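How Housekeeping Changed When the Simulator Came In
Work and Automation seminar, final project report
April 2018

I picked this workplace because my cousin used to clean rooms there, and I figured I'd get a tour and a free coffee out of it (I got both!). Brudero runs a small chain of guesthouses, and for the last year or so it has been working with a company called Monda to see which parts of housekeeping a two-armed robot could take over. I went in expecting to write about robots replacing cleaners. What I ended up writing about is doors, mostly, and about two guys who used to push carts and now spend a good chunk of their shift at a desk.

The two guys are Orlando Cuervo and Jhair Ticona. Orlando has been in housekeeping for 13 years and Jhair for a lot less than that. When Monda came in, the plan was for its own engineers to do everything on the simulator and then hand over a finished robot. That didn't last. The engineers would set up a virtual bathroom and have the robot do things in an order no cleaner would ever use, and Orlando kept telling them so, and after a while somebody put the controllers in his hands and said okay, you drive.

So now the job is split. In the mornings they do rooms, same as before. After lunch they go to the back office at the Espinoza Street building, sit down at two workstations, and steer a simulated robot through simulated rooms. Each run gets saved and goes back to Monda, where it's used to train the software. The target Jhair told me was 2,000 saved runs before anybody even talks about trying a real robot in a real hallway. He said it like it was a sentence he was serving, but he also got pretty competitive about it while I was sitting there.

I sat with them for two afternoons and tried it myself for 20 minutes. I was terrible. The hard part for me was knowing where my own body was. You have a head, you have two hands, each hand has its own view, and all of those are on screen together. I kept driving toward something with the left arm and forgetting the right arm existed, and then the right elbow would whack into a wall I wasn't looking at. Orlando doesn't seem to look at the main view much at all. He says he goes by the hands, the same way you don't watch your face in the mirror while you're scrubbing the sink.

Doors are what they complain about the most. A person going into a bathroom with a bucket just bumps the door with a hip. The robot doesn't have a hip in any useful sense, so every door becomes its own little project: get the base close enough, get one arm over to the handle, keep the other arm out of the way, then move the whole body without letting go. Jhair told me the first week he had more trouble with one bathroom door than with everything inside the bathroom. Monda's people had put doors down as a minor step on their list, and after reading the notes from these two they gave doors a whole category of their own, which Orlando is still very proud of.

What you get on the screens is the overhead view of the robot and a view from each gripper, and the work looks like this.
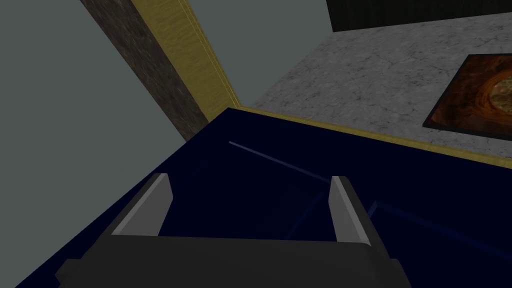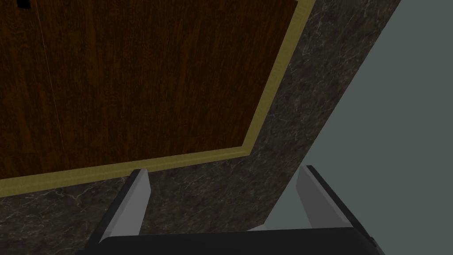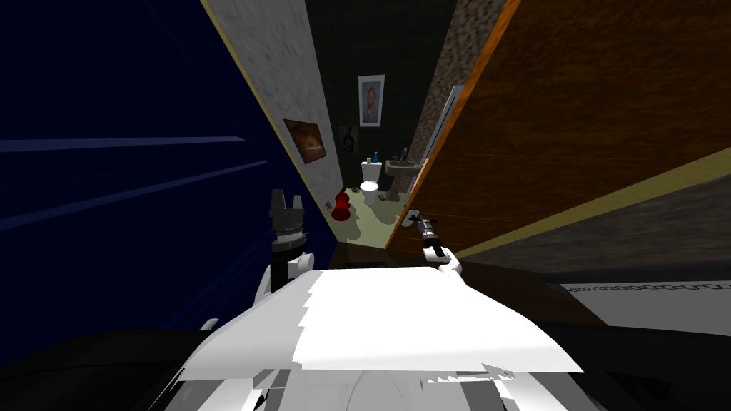 Now for the part my professor asked me to focus on, which is what changes for the people. I'll start with money, because I asked about it first. Both of them got a small raise for the afternoon work, but it's paid as a "project supplement," so it disappears if the project does. Jhair isn't thrilled about that. He pointed out that if the software ever gets good enough, it'll be good enough partly on account of him, and the supplement will end right when it works. I asked the site manager about this and she said they're "looking at options," and I wrote that down exactly as she said it.

Then there's the physical side. Orlando's knees are bad, and he told me sitting down after lunch has been the best thing to happen to them in years. On the other hand his wrists hurt now, which they didn't before, and neither of the chairs in that office goes up high enough for the desk. I put the chairs in my recommendations. It feels like a tiny thing to put in a report on automation, but it was the first thing both of them brought up!

The other cleaners are a bit split on it. The morning rooms still have to get done and the afternoon crew is short 2 people, so everybody else carries more. One woman told me she'd like a turn at the workstation too and has never been asked. There's no sign-up sheet or anything, it just sort of happened to Orlando and Jhair. I think that should change, and I said so in the short version of this that I sent to the manager back in February. She wrote back to thank me and said a training rotation might start at the Zivthorpe guesthouse first, where the staff is bigger.

I don't know if a robot will be cleaning those bathrooms anytime soon. I asked Orlando and he shrugged and said he'd want to see it get through the door with a mop first. My field notes and the questions I used for the interviews are in the appendix, and Jhair has asked to read his part before I turn in the final copy, so a couple of quotes may still change.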